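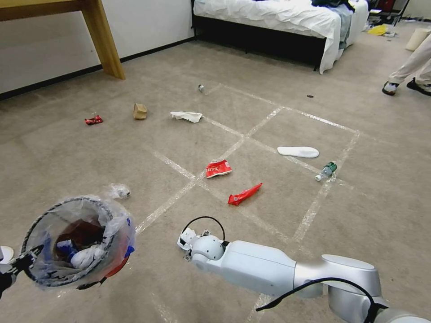
Have you tried it with the aerial lead pulled out of the tuner? That was the first reply on the ticket, and it sent me off down the right road straight away, so thank you to whoever posted it.

Ticket 304
Product: Fahmy integrated amplifier, with Hito turntable and a separate radio tuner
Location: Relunside, ground floor, carpeted room
Status: Solved, leaving open for comments

The problem

Low steady hum from both speakers, there as soon as the amp is switched on. It doesn't change with the volume knob on the tuner input but gets much louder when I turn up the record input. Music plays fine over the top of it. I adore this amp, by the way. It has a lovely big dial and it makes old folk records sound like they were pressed last week, so I was never going to put up with a hum on it!

What I tried, in order

Step 1. Unplugged everything except the speakers. Silence, real silence, even with my ear right up against the cloth. So the amp itself is fine, and I did a small dance.

Step 2. Plugged the tuner back in on its own. Hum is back, faint. Pulled the aerial lead out of the back of the tuner as suggested and the hum went completely. Pushed it back in and there it was again. I did this three times because I was enjoying myself.

Step 3. Fitted an isolator on the aerial lead (the little inline sort, cheap, from the Ernitz spares counter). Tuner hum gone and reception just as good as before.

Step 4. Turntable back in. Still a hum on the record input, louder than the tuner ever was. Checked the earth wire from the deck to the screw on the back of the amp. It was under the screw but only by a strand or so, and the end had gone dull. Trimmed it back, stripped a fresh bit, did it up properly. Big improvement, maybe most of the way there.
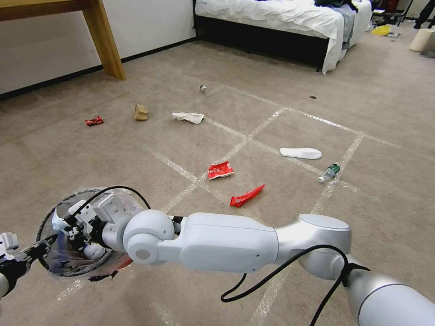 Step 5. Moved the deck. It had been sitting right on top of the amp, close to the transformer, which I now know is asking for trouble with this kind of cartridge. Slid it along the shelf until it was 80 cm away and the last of the hum faded out as I went. You can hear it happen, it's brilliant, I'd recommend trying it even if your system is quiet.

Step 6. Tidied the cables. Mains leads down one side, signal leads down the other, and where they have to meet they cross at right angles. I couldn't hear any difference from this, but it looks much smarter.

Where things stand

Left it running for three evenings with the volume higher than I'd normally dare. No hum on any input. There is a tiny bit of hiss with the record input right up, which the manual says is normal.

Still to sort out

The plug on the left speaker lead is a loose fit and crackles if the lead is knocked. I've got a new one to put on. Also, does anyone know if the Hito belt can be bought on its own? Mine is the flat type and it's starting to look shiny. Happy to start a separate ticket for that if it's easier.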